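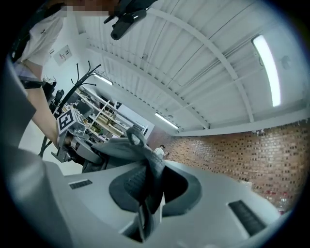 Grellonville, 24th January

Second progress report to the Natside Small Rooms Fund
Project: Britness Workroom, fitting out and first season of use

The fund asked us to be brief this time, after the first report ran to the length of a short novel and had fewer developments. We have tried.

Of the £2,000 awarded, £1,568 has been spent. The full breakdown is on the attached sheet with the receipts, including one from the paint shop that went through a wash and can be read if held up to a window. The two largest items were the lighting, at £523, and the shelving, at £275. Everything else is the usual run of screws, filler, paint and things we were sure we already owned.

Lighting
The tube lights are up and working across the length of the room. Under the old ones, navy and black were a matter of opinion, and more than one pair of trousers went home with the wrong thread in it. The ribbed ceiling is still white and the pipes and cables still run along it in plain view. We had a quote for boxing them in. We have decided they have character.

Shelving
The tall shelves came from Correia, second-hand, with instructions for a different set of shelves. They went up at the second attempt. Your visitor in the autumn remarked that the tools, boxes and spare boards were "largely on the floor", a fair summary. They are now largely on the shelves. They are not in any order that a stranger would recognise, and labelling has been moved to the next period, where it joins several old friends.

Coats
The application promised "adequate provision for outdoor clothing". This is the black metal coat stand. It cost nothing, as it came out of somebody's hall, and it does the job provided the coats are shared out fairly between its arms. Load one side and it leans like a man listening at a door. The framed notice on the wall has been kept from the previous tenants, at the request of those who have got used to it.
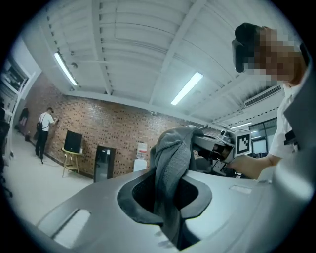
Photo: Britness Workroom

The brick wall
We said we would paint it. We then asked the people who use the room, and they prefer it red-brown, as it is. The paint has gone back for a credit, which accounts for the one minus sign on the sheet. The opposite view was put strongly and at some length by a single person, and we have recorded it here as agreed.

Heating and cooling
The wall-mounted air conditioning unit was serviced in the autumn. It has two settings that anyone understands. We have asked for a manual and been sent one for a fridge.

Seating
Still our weak point. The small wooden stool with the splayed legs was bought for sitting on and spends much of its life as a table. We would like more chairs and have costed them for the next period.

Use of the room
Most of the work so far has been with plain household cloth: sorting, folding, patching and deciding what is past saving. Grey is over-represented. We put out a call for donated fabric and seem to have reached every home in the district that had just gone off grey. It is good practice material all the same, soft enough to handle easily and dull enough that no one minds making a mess of it.

Changes to the plan
One. The curtain across the far end has been dropped, as there was no agreement on which end was far.

Next steps
In February we will buy the chairs, label the shelves and fix the door, which sticks. The remaining money covers all of it. We would be grateful if the next payment form could be sent on paper, and if the fund could confirm whether it still wants the blue copy as well as the white.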